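# Sharing one kitchen between two households – how do you divide up the worktop, the cupboards and the bills without falling out?

Posted in **Home & Shared Living** on 27 November 2021 by **Fukley**

Hello everyone, and thank you in advance for reading what I suspect is going to be a long one.

My husband and I have a three-bedroom house with a decent-sized kitchen, and in the new year my sister-in-law and her two boys are moving in with us while their own place is put right. There was a leak under the bathroom floor that had been going on far longer than anyone realised, and the builder has now found that the joists are soft as well, so we are talking about months and not weeks. We are very happy to have them. I want to say that first, because what follows is going to sound as though I'm not!

The trouble is that she and I cook completely differently. I do one big meal in the evening, usually something in the oven, and we eat at seven. She cooks rice every day, often twice, and her boys eat at five because of football and then again at eight because they are bottomless. She has a lot of kitchen things that she uses all the time and naturally wants to bring them with her. I have a lot of kitchen things that I use perhaps less than I should, and they are already in the cupboards.

We tried a sort of rehearsal in September, when they stayed for 14 nights during the first lot of work, and it was fine for the first few days and then became rather strained. There was a silly business over a casserole dish. I won't go into it, except to say that it was mine, and that I would have lent it if I'd been asked.

So what I would like to know is:

- Do you split the cupboards down the middle, or share everything?
- What do you do about worktop space when both families have bulky appliances?
- How do you handle the food shop and the electric? She has offered money and I feel awkward taking it, but I'd feel more awkward in March if I hadn't.
- Is a rota a terrible idea? My husband says it will feel like a youth hostel.

The kitchen has one oven, four rings, a tall fridge freezer and a run of worktop on either side of the sink. There's a table in there too. We could put a second small fridge in the utility room if people think it's worth it.

Any advice gratefully received, particularly from anybody who has done this and is still on speaking terms.

---

**Ernutari** replied:

Oh, I do feel for you, and I think you're very kind to be doing it. We had my parents with us for two years while they were waiting on a bungalow, and I have opinions! I'll try to take your points in some sort of order, though I wander a bit, so bear with me.

### Cupboards

Split them. Please split them, even if it feels unfriendly. We started off sharing everything because I thought it would be more like a family, and what happened was that my mother couldn't find her own colander in what was supposed to be her home, and I couldn't find anything at all. Give your sister-in-law at least one full cupboard at eye level and one below it, and a drawer. Clear them out completely before she arrives. An empty cupboard with clean lining paper in it says "welcome" far better than a shuffled-along one with your fondue set still at the back.

Then have one shared cupboard for the things everybody uses, such as oil, salt, flour, tea, foil and washing-up liquid. Whoever finishes something writes it on a list on the fridge. We used the back of an old calendar.

As for the casserole dish – anything you'd be upset to see chipped, put it away upstairs for the duration. I wrapped up my grandmother's mixing bowl and put it in the wardrobe, and I was a nicer person for knowing it was there.

### Money

Take it. She has offered, and she will feel better for paying her way. We worked out what our bills had been in the same months of the year before, and my parents paid the difference. It wasn't exact and there was one month when I'm fairly sure we came off worse, but it meant there was only one conversation to have and we'd had it.

For food, I would keep a kitty for the shared cupboard, and milk and bread, and do your own shopping for the rest. With two boys eating two teas you could get very muddled otherwise. Ours was a tin with a slot in the lid, and we each put in the same amount on a Friday.

### The rota

I'm going to side with your husband here, but only a little. We didn't have a rota for cooking, we had *times*. My parents had the kitchen from half past four until six, and then we had it. If somebody was running late they said so. You've practically got that already, with five o'clock and seven o'clock, so you are luckier than you think. The eight o'clock supper is the one to talk about, because that's when you'll be wanting to sit down with the dishes done. Could the boys' second helping be made at the same time as the first and kept in the fridge?

I would also agree who wipes the hob. I can't tell you how much ill feeling there was in our house about the hob.

Good luck, and do come back and tell us how you get on. I'd get the second fridge, by the way. We bought ours from a neighbour and sold it on again afterwards to somebody in the next street.

---

**Bíró** replied:

Get the second fridge. Don't share a butter dish. That's all I've got really, we only lasted till Easter.

---

**Sterkar** replied:

Good morning, and what a lovely thorough reply from Ernutari, nearly all of which I agree with. I would only quibble about paying the difference on the bills, as prices do move about from one year to the next and you might find you're comparing two different things. We share a house with my brother and his family and have done for a good while now (by choice, in our case, though it didn't start out that way), and we simply divide the bill by the number of people, with the children counting as a half. My brother grumbles that his eldest eats like a grown man and ought to be promoted, but it has held up so far.

What I really wanted to write about was the worktop, as I don't think that part has been covered and it was the thing that caused us the most bother. This is how we went about it, and I'd suggest doing it together over a cup of tea before moving day.

1. **Each make a list of what you use every single day.** Not most weeks, every day. Kettle, toaster, whatever it may be. Be strict with yourselves. I had a bread machine on my list, and my wife laughed so much that I crossed it off.

2. **Look for the doubles.** You won't need two kettles or two toasters out. Keep the better one, whoever it belongs to, and box up the other with a label on it. Try to come out fairly even on this, so that it isn't all her things going into the loft.

3. **Give the daily things a fixed home, and measure for it.** From what you say, your sister-in-law will want somewhere to cook her rice, and if she's bringing an appliance for it I'd find that a place first and fit your own bits round it. Check the height under the wall cupboards as well as the width, and allow for a lid that lifts up and for steam, which will do a cupboard no good at all over a winter. We gave up on the worktop for our bulkiest things and used a table instead, and it has been much easier to get at them.

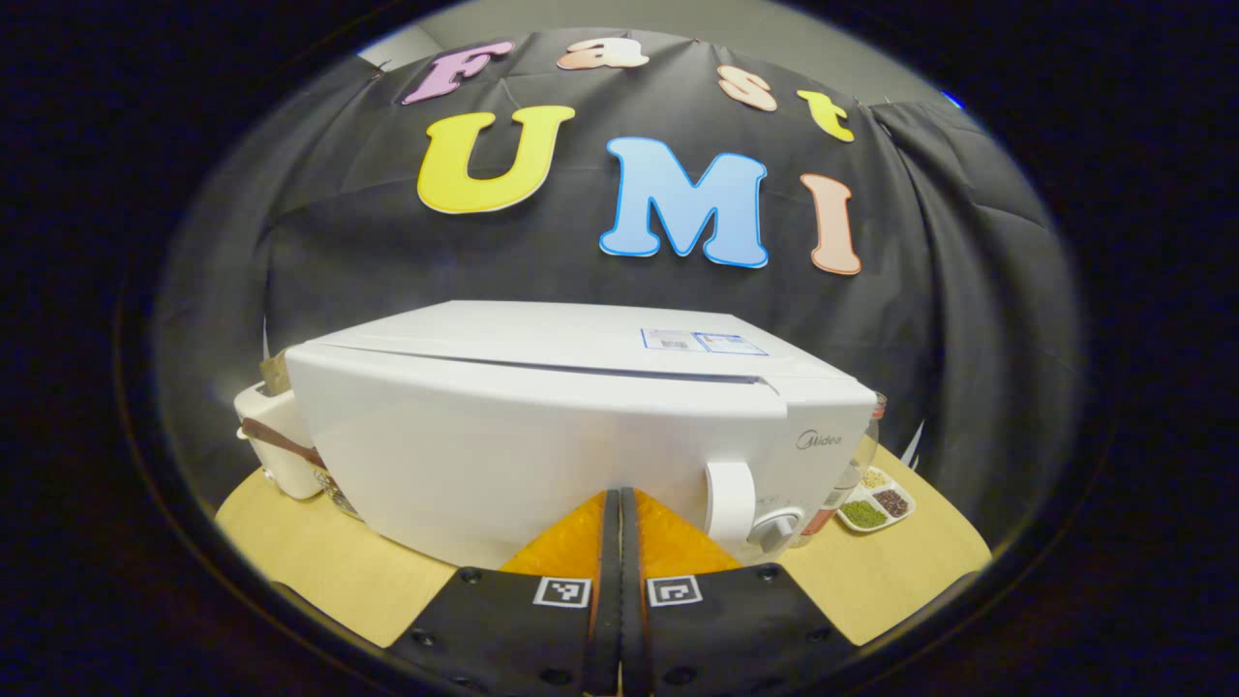
4. **Mind your sockets.** Find out what is going to be plugged in where, and don't run several hungry things from one extension lead. A kettle and a heater on the same lead is asking for trouble. Each appliance has its watts printed on a plate or label somewhere, and it takes no time to add them up. Ours goes 1000 for one thing and a good deal more for the next, and we were quite surprised at the total. If you're short of sockets, an electrician can turn a single into a double without much mess.

5. **Leave one stretch of worktop bare.** This is the hardest one to stick to. Ours is the piece to the left of the sink, and nothing lives there, not even the fruit bowl. Whoever is cooking has it, and they clear it when they've finished. Post and school bags creep onto it within the week if you let them.

6. **Have another look after a month.** Put it in the diary, so that it isn't somebody making a complaint, it's just the day you talk about the kitchen. We moved the toaster twice.

On the matter of the eight o'clock supper, I would let the boys make it themselves if they're old enough. Show them both where things are and let them get on with toast and eggs, and they can wash the pan afterwards. My nephews took to it very well, apart from the pan.

One last small thought – try to eat together once a week, all of you, with one person cooking and no kitty or halves or times involved. Ours is Sunday. It's surprising how much easier it is to mention the hob to somebody when they've just passed you the gravy.

---

**Fukley** added:

Thank you all so much, I've read these out to my husband and he is being unbearable about the rota. We are going to clear two cupboards and the wide drawer this weekend, and I've already got the casserole dish wrapped in a towel under our bed. Also asking round about a small fridge. Bíró, I'm sorry to hear about Easter!

I rang my sister-in-law about the daily list and she has gone off to write hers. She wants to know if a waffle maker counts if it's only daily in the holidays. I said I would ask.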